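I closed the gripper on the knob and pulled, and my virtual arm slid right off it. Second try, same thing. On the third I leaned in too far and the whole picture swung sideways until I had no idea which way was up.

"Everybody does that one," said Umesh Shakya, very kindly, from the next chair.

I'd come to Hesport to spend a day teaching a robot to open a cabinet, which sounded like the easiest job in the world (I open cabinets all the time!). At Koswood, the small outfit where Umesh trains new operators, you do it by remote control inside a simulated kitchen. You hold a controller in one hand, you watch through a camera up by the robot's wrist, and everything you do gets saved as a lesson. The software will learn from 3,000 of those lessons before anyone lets it near a real door.

The kitchens are a riot, by the way. Each time you load one the colors and patterns get shuffled, so the robot won't fall in love with one particular wall. Mine came up giraffe.

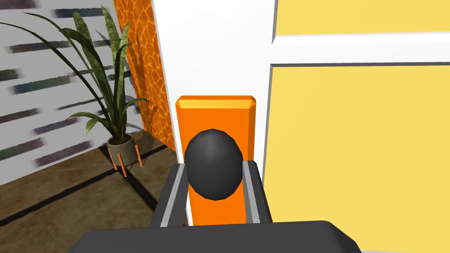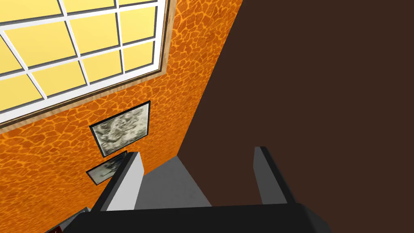
The black knob between the fingers, top, and an open gripper near the window wall.

HESPORT, 27th December

What got me was how much my own hand knows that I don't. When I reach for a knob I'm not thinking about the angle of my wrist, I just arrive. Here I had to spell the whole thing out: come in straight, stop, close, wait a beat, then pull in a curve and not a line, because a door swings on its hinges whether you remember that or not. I did not remember that. For most of the morning I was trying to yank the thing off the cabinet.

Gion Kuster, who writes the learning code, wasn't bothered by my wobbling. He likes a bit of it, he told me, so long as the person recovers and finishes the job. "If you only show it perfect reaches, it has no clue what to do when it's an inch off," he said. What he can't use is dithering, and I'm a world-class ditherer.

After lunch Umesh got me to rest my elbow on the desk and talk myself through each move out loud, and that helped a lot. I felt silly for two tries and then forgot to feel silly. By the time the coats were coming off the hooks I had 11 keepers, and Umesh goes through that many before her first coffee.

She's saving me a chair in June, when they start on drawers. I've been practicing on the ones at home, very slowly, elbow on the counter.

4 comments | 2 shares

Contact us | Copyright Stoltlow Magazine | Back to top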